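Home | Guides | Hardware | Storage | About

Filed under: Buying used, Desktops

How to check a refurbished desktop before you trust it

Refurbished can mean tested and cleaned. It can also mean wiped with a cloth and put back in a box. Sellers use the same word for both, so assume the second until the machine shows you otherwise.

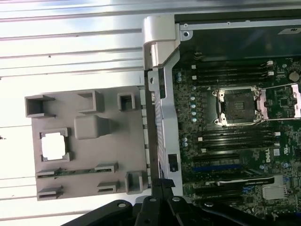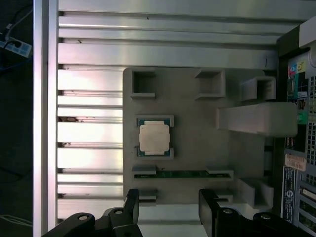
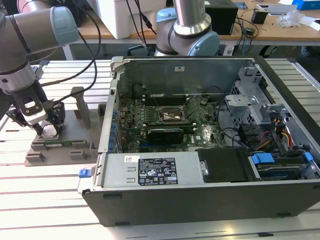
Start with the listing. Save a copy before you pay, because listings get edited. Groson and Hapeta both print a grade next to the price, and as far as I can tell the grade covers scratches on the case. It says little about the drive.

Step 1. Boot into the setup menu and write down the processor, the memory and the serial number. Compare them with your saved listing. If the memory is short, stop and write to the seller.

Step 2. Read the drive's own health report with any free disk tool. Look at power-on hours. My last "like new" drive from Arkix showed 1,242 hours, and I could live with that. A report showing zero hours on an old model is more suspicious than a high number.

Step 3. Run a full memory test overnight. The quick test is close to useless. One error is a fail, whatever the seller's chat window tells you.

Step 4. Load the processor for about 83 minutes and watch the temperature. If it keeps climbing, suspect old thermal paste or a tired fan.

Step 5. Wipe the drive and install the system yourself. Bima ships with its own "care" software, and I have yet to see what it cares for.

Do all this in the first week – return windows are short, and some start on the day of shipping.

Contact | Back to top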